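Workshop notebook: putter bench
Filed under: Golf > Clubs & Fitting > Bench notes
Print this page | E-mail this page

February, 8.40am

Roll mat back down after the floor people. Checked level both ways, tiny fall to the left at the far end, shimmed with card. Will do until Mostafa finds the proper wedges.

Carrying on with the Grilano blade for Hazem. He says it comes up short on slow greens and wants more head weight. I think it's the loft but humouring him. Stripped the old grip, tape came off in one go for once. Lead tape on the sole, heel and toe, weighed again after. Swing weight now silly. He'll love it.

Loft was out by a degree and a half, lie fine. Bent it in two goes. Second go I forgot the brass jaws and marked the hosel, polished out mostly. Must tell him before he finds it.

11.15

Ramp test, old insert v. new. 114 rolls on the old one before the ramp screw worked loose agian, so binned the last few and started over. Rania wrote the distances down, I released. Her sheet is in the blue folder, NOT the green one, the green one is the junior fittings.

New insert is louder and that's about all I'd swear to. Spread looks tighter off the toe. Need 200 a side before anyone says anything to Van Damme, they'll only ask.
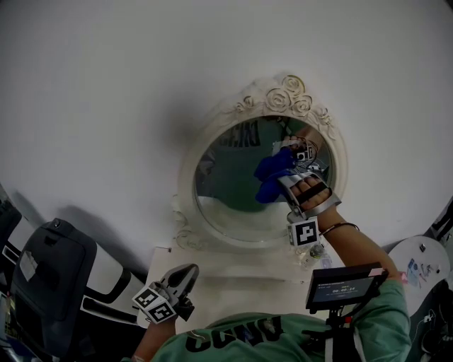
Blue cloth on the mirror glass.

After lunch

Nouhaila in with the Ziveo mallet, face balanced, she wants some toe hang. Told her that's a different neck, not a bend. She's thinking about it. Tried her on the spare with the plumber's neck and she started it on line straight off, then pulled three. Eyes are well inside the ball. Put her half an inch closer and left it at that.

Flultik grips turned up, wrong size, all midsize. Essam is ringing them. Don't unpack the second box, it has to go back sealed.

4pm

Hazem's putter regripped, left to set overnight in the rack, face to the wall. Don't let him waggle it.

To do
- threadlock on ramp screw
- other half of the insert rolls (Rania free in the morning)
- order solvent, down to the last inch
- own up about the hosel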